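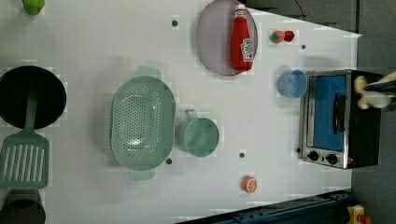

The table from the overhead camera, ketchup on the plate.

I spent most of June on the part of our planner that decides what to pick first. The old version, which Morenike Chukwu wrote at Tejada, sorted objects by distance from the gripper. It was fast and it got stuck a lot, mostly near the toaster oven.

The new one looks at what sits on top of what. A bottle lying on a plate goes into the graph as a child of the plate, so the plate can't be moved until the bottle is gone. Building the graph takes 35 ms on my desktop – fine for now.

Strawberries are harder. When two of them lie almost touching, the segmentation tends to merge them into one blob and the grasp lands in the gap. I added a split step that runs on any mask wider than its class should be.

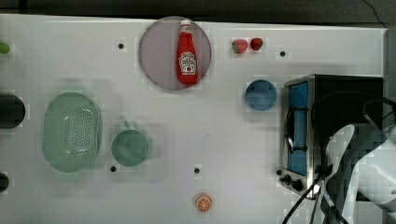
What's left

The colander still gives bad depth because of the holes. Sun-ja Sung suggested filling the mask with a fitted plane before grasp sampling, and I have a branch for that with 5 failing tests. I also want to replay the 147 logged plans from Tisbridge through the new code before I merge it.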